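Cell takes over kitting: what happens to the people on the bench?

Posted in Workplace automation, Small assembly

Roos Smits

We pack small parts into compartment boxes for service engineers. Two people per shift, 178 boxes on a normal day. From February, management wants a gripper cell from Plirley to do the filling, and the bench staff are to "supervise". The supplier says hand demonstrations at the bench come first, then the cell takes over in stages. What does supervising mean in practice? Do I need to rewrite the job descriptions now or wait?

Toon Leemans
accepted by poster

Do not wait. We went through this at Mertens and the work changed before the cell was switched on. During the demonstration period our packers worked with the hand-held gripper, which is slower than fingers and loads the wrist differently. Output per shift fell by nearly a third and the targets were not adjusted. Get that in writing first.

Afterwards the job splits into replenishing parts, clearing faults and checking boxes. Fault clearing needs training and a lockout procedure. It also needs a name on the rota, or the most experienced packer ends up doing all of it at the old pay grade. We allowed 13 weeks before fixing the new descriptions.

Check your boxes too. Tinted, glossy plastic was our largest source of failed picks — reflections from the ceiling lights, mostly. Moving one lamp helped more than the software update did.

Milan Van Acker

Depends on the contract. Ask your union rep.

Delyth Pumphrey

Agree with Toon on the rota. I would add that the bench layout should be settled with the packers present. Ours asked for a plain white surface and room on the far side for a second person. Both stayed.

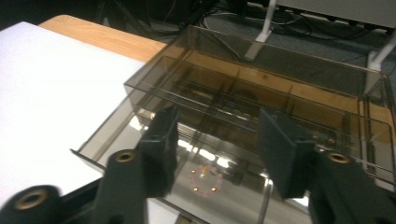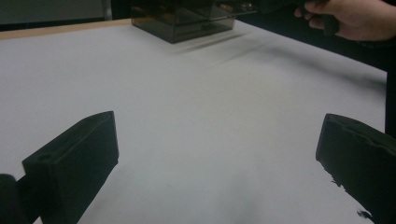
Bench work with the hand-held gripper and a tinted box.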